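2024-10-30

Long day, and I'm writing this at the kitchen table with my shoes still on, because if I sit on the couch I know exactly how that goes. There's soup on the stove. I want to get this down before it turns into the version I tell people, which will be shorter and make me look calmer than I was.

Wendine dropped out on us this morning. The right arm, I mean, the black one. We had been running the ball-and-bowl routine since a little after nine, over and over, and I had gotten to that comfortable place where I was half watching and half thinking about whether to repaint the hallway. Then on run 344 she picked up the ball, carried it over nice as you please, and at the moment she should have opened her fingers she squeezed instead. The wrist kept turning, slowly, with the ball still clamped in there, and the forearm started pressing down on the front edge of the table harder and harder until I could hear the tabletop creak. Such a small sound! I don't think I'll forget it soon.

Keegan was on the stop button, thank goodness, and he hit it before I had finished saying his name. And then came the part that really bothered me, which is that the arm didn't stop. It went on pushing for 4 seconds by the log. I would have sworn in court it was half a minute. Keegan hit the button again, which did nothing new, and then everything let go at once and the arm dropped onto the table with a thump, and we both stood there like two kids who have broken a window.

Neither of us was anywhere near it, I should say. Keegan MacPherson is a stickler about standing back and I tease him for it, and tonight I have decided to stop teasing him. But last April, when we were first setting up, I used to reach right in and straighten the bowl between runs without waiting for the light to change. I did that I don't know how many times. I kept thinking about it on the drive home, and about my wrist, which is not a very big wrist.

Nathalie came down from upstairs and was very kind and very thorough, as she is. She didn't ask whose fault it was. She made us all coffee and had us tell it separately, Keegan first and then me, and of course we disagreed on little things — he says the wrist turned before the squeeze, I say after. The log says he's right. It took us until past lunch to work out what had happened, and even now I'd call it a good guess more than an answer. The stop signal goes through the little Dufour relay box before it gets to the arm, and when we swapped the software over to Susetti a while back, the box was left waiting for a reply that Susetti doesn't send in the same way. So it waited, and gave up waiting, and only then cut the power. The squeezing is a separate problem, probably a bad reading from one of the fingers. Two things wrong on the same run, and the second one would have sat there quietly for who knows how long without the first.

I went back through this morning's pictures while Nathalie was on the phone to the Wanon people about the box. I printed one to stick in here. 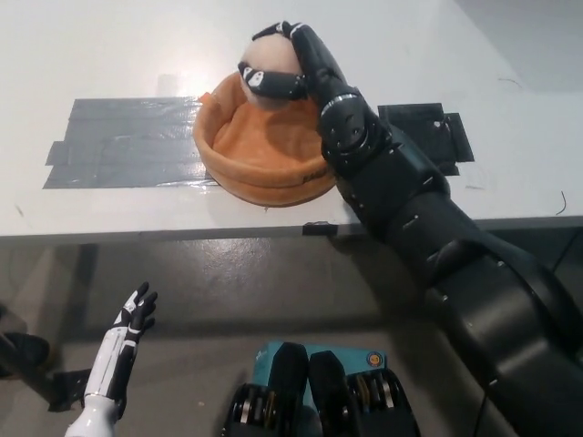
Wendine's right hand with the ball over the orange bowl, at the table.

I like her in that one, I can't help it. It's a funny thing to feel fond of a hand that gave you such a fright, but I've spent most of this year with her and I suppose you get fond of whatever you spend your days with.

So nothing runs tomorrow. Nathalie wants a stop that cuts the power directly, with no box in the middle having opinions, and she wants it tested 40 times with the arm moving before anyone is allowed to go back to the ball. Keegan is going to do the wiring and I'm to write up the report, plus a new rule about reaching in, which I'll word strongly, being the chief offender.

I called Mom and told her work was fine. The soup is starting to stick, I can smell it. Must remember to take the good screwdrivers back in the morning, and to buy Keegan a sandwich.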